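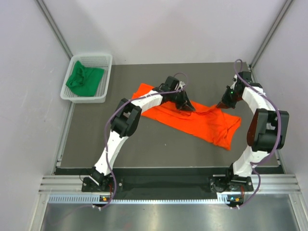
Folding is the practice of doubling a garment over on itself until it occupies less room than it would like to. It is among the oldest of household chores and among the least admired. The standard object of study is the short-sleeved shirt, a garment with a body, two sleeves and no natural inclination to be flat. Any attempt begins with the garment in its resting state, known in the trade as the heap: bright orange cloth lying crumpled across a gray work surface, for instance, with creases running in every direction and one corner wandering off toward the lower right. Everything that follows is an argument with the heap.

Terminology

The heap is distinguished from the pile, which contains more than one garment, and from the stack, which is what a pile hopes to become. A garment that has been folded badly is called a parcel. A garment that has been folded well is usually just called a shirt, as the language offers little reward for competence.

The term "squaring" refers to bringing opposite edges into line before the first fold. "Finding the shoulders" is the earlier step of working out which part of the cloth is the top. In plain knits with no print on the front this can take longer than the fold itself, and most manuals pass over it in a single sentence.

Methods

The flat method is the most widely taught. The shirt is laid face down, smoothed from the middle outward, and each side is brought in toward the center with its sleeve turned back. The hem is then raised to the collar in one or two folds. It requires a clear surface larger than the shirt, a condition many homes satisfy only in October, between the summer clutter and the holiday clutter.

The hanging method does without the surface. The garment is held up by the shoulders, given a shake, and folded against the chest, often with the chin pressed into service as a third hand. Its supporters call it quick. Its opponents have seen the results.

The Haruna fold, named after the boarding house where it was first taught to new arrivals, relies on pinching the cloth at two points along an imaginary line and crossing one hand over the other. Done properly it takes 2 seconds. The account of Guoqing Mao, who taught it for many years, adds that learning it takes considerably longer and that the cloth can tell when it is being rushed.

Behavior of the cloth

Knitted fabric is harder to fold than woven fabric. Lifted from one point, it drops into pleats of its own choosing, and the lowest part of the drape is seldom the hem. For this reason most teachers recommend lifting from two points, well apart, before attempting to lay the garment flat.
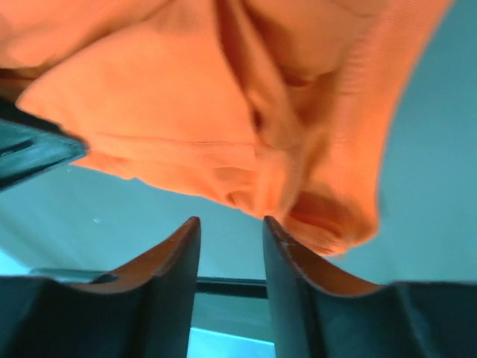 The second grip should be placed near a corner or a seam. Gripping the middle of the body produces a gathered lump, which can be smoothed out again only by putting the shirt down and starting over. Jiahui Shao's household manual gives the rule as "edge, then edge, then down," and devotes the rest of the chapter to what happens when readers ignore it.

Smoothing is done with the flat of the hand. Pressing too hard simply moves a wrinkle from one place to another, where it will be met again later.

Storage

Folded shirts may be stacked or filed upright. Stacking favors the top shirt, which gets worn every Wednesday, while the bottom shirt passes into legend. Upright filing treats all shirts equally until one is removed, at which point the rest lie down. The Zulitz divider, a slotted drawer insert, was designed to prevent this and is now chiefly used for batteries.

Criticism

The case against folding was put most fully by Rūta Vaher in her essay "The Chair," which holds that a garment draped over a bedroom chair is already stored. Qianru Jiang replied at some length in defense of drawers. The exchange was never settled, and both authors are understood to own chairs.

See also: Ironing; Fitted sheet (unsolved); Sock, single

Entry by Guangming Ren, October

Last updated: Wednesday

Akus Household Encyclopedia - Contact the editors - Copyright Akus - Back to top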